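Cahier d'atelier — avril, commencé vers 9 h 40

Bon, la table claire est de nouveau utilisable. J'ai passé le début de matinée à la débarrasser (les chutes de gaine de Satish, deux rouleaux d'adhésif, un mètre ruban qui avait perdu son crochet) et j'ai ressorti le trio du bac 26 : le gros bouton rouge, l'assiette inox, le marteau à panne fendue. Je note tout ça pendant que c'est frais, parce que la dernière fois on s'est retrouvés à trois devant le bac à se demander ce qui avait déjà été vérifié.

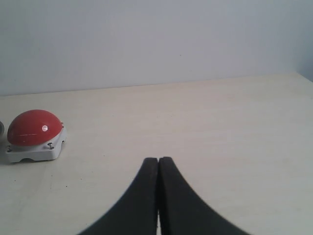 Le bouton rouge sur son socle.

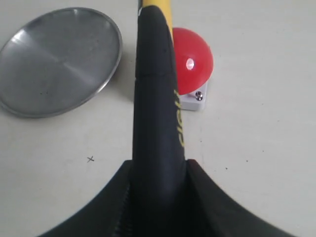
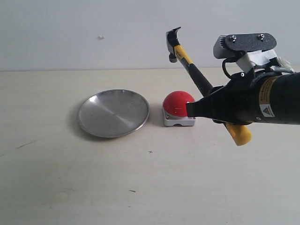

Marteau, bouton et assiette.
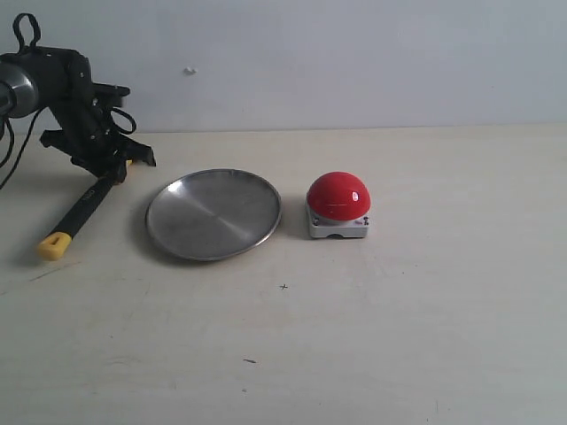 Le bouton

C'est lui qui m'a pris le plus de temps. Il porte le numéro 933 dans notre inventaire, il vient du carton Gredley, et il a eu une vie compliquée avant d'arriver ici. Le dôme est nickel, bien brillant, d'un rouge franc. Le socle, par contre, je m'en méfiais : il boitait sur l'ancien établi. Posé ici il ne bouge plus du tout, donc c'était l'établi qui était voilé et je me suis embêté à limer un coin pour rien. Ça m'apprendra à ne pas poser la règle en premier !

J'ai resserré les vis du dessus à la main, avec le petit tournevis plat, sans forcer. Dennis avait mis un mot dans le bac, « ne pas serrer comme un sourd », et je le soupçonne de viser quelqu'un. Course vérifiée au pouce, appui au centre puis près du bord : au centre c'est franc, au bord ça accroche un tout petit peu avant de descendre. Rien de grave mais je le note. Si ça empire il faudra ouvrir, et pour ouvrir il faut le tournevis long qui est resté chez Celtitz.

Pesée du bouton complet : 128 g. L'ancienne fiche donnait la même chose, donc on n'a pas perdu de pièce en route.

L'assiette

Inox, ronde, peu profonde, bord relevé. Elle a les petites traces tournantes qu'on retrouve sur toutes les assiettes qui ont vu passer trop d'éponges. J'avais prévu de la reprendre à la pâte à polir, et puis j'ai renoncé : le fond mat me convient très bien, et la faire briller comme un miroir sous l'éclairage de la salle, ce serait pénible pour tout le monde. Le bord, lui, attrape déjà bien assez la lumière.

Lavage à l'eau chaude et au savon noir, séchage au torchon, et surtout pas de papier absorbant, qui laisse des peluches sous le rebord roulé. J'ai passé le doigt tout le tour, pas d'ébréchure, pas de bavure. Elle glisse facilement sur le plateau de la table, il suffit de la frôler avec la manche. J'ai pensé à un rond de liège dessous, Satish est contre (« après on ne saura plus si c'est l'assiette ou le liège »), il a probablement raison. On laisse comme ça.

Et SVP on ne mange pas dedans. Je sais très bien qui a pris sa part de tarte avec.

Le marteau

Le plus lourd des trois, et celui que je préfère. Tête acier avec une teinte un peu rouille par endroits, panne fendue courbe, manche noir avec du jaune au bout. J'ai passé un chiffon à peine huilé sur la tête, puis un chiffon sec, et encore un chiffon sec, pour ne pas tartiner la table. La teinte n'est pas partie et je n'ai pas insisté. Une brosse laiton ferait mieux, mais je ne veux pas d'un marteau qui ait l'air neuf, j'aime bien qu'il ait l'air d'un marteau.

Le manche ne joue pas dans la tête — j'ai testé en tirant, en tordant, puis en tapant deux ou trois fois sur le billot du fond. Le trou de l'embout jaune était plein de poussière tassée, je l'ai curé avec un cure-dent. Dennis voudrait passer une cordelette dedans pour pouvoir l'accrocher au panneau. Bonne idée, mais alors une cordelette qu'on enlève facilement, sinon elle va traîner partout.

La table

Plateau blanc cassé, essuyé au chiffon microfibre et au produit Wovis dilué. Il reste de petits points sombres ici et là. J'en ai gratté un à l'ongle, il n'est pas parti, donc soit c'est dans la matière, soit c'est de l'encre très vieille, et dans les deux cas j'ai décidé que je vivrais avec. Surtout pas d'acétone ! On a déjà flingué un plateau de cette façon dans la salle Pilkington, et il y a encore le rond mat au milieu pour nous le rappeler.

Pour la disposition, je n'ai pas fait de marquage au ruban. L'assiette à côté du bouton avec un petit espace entre les deux, ça marche bien et on s'y retrouve sans mesurer. Si quelqu'un tient absolument à des repères, au crayon gris et on gomme le soir.

Reste à faire

Récupérer le tournevis long chez Celtitz (Dennis y passe de toute façon).
Refaire l'étiquette du bac 26, on lit 28 une fois sur deux.
Corriger la fiche du marteau : elle l'appelle « maillet », et elle est rangée à la page 91 avec les outils de jardin, allez savoir.
Demander à Satish s'il veut garder ses chutes de gaine. Elles sont dans le sac bleu sous l'évier en attendant.
Revoir l'appui au bord du bouton après quelques jours d'usage.

11 h 15, ajout : Satish est passé, il garde les chutes. Il trouve aussi que le marteau sent l'huile. C'est vrai, j'ai ouvert la fenêtre, et je repasserai un chiffon sec dessus après manger.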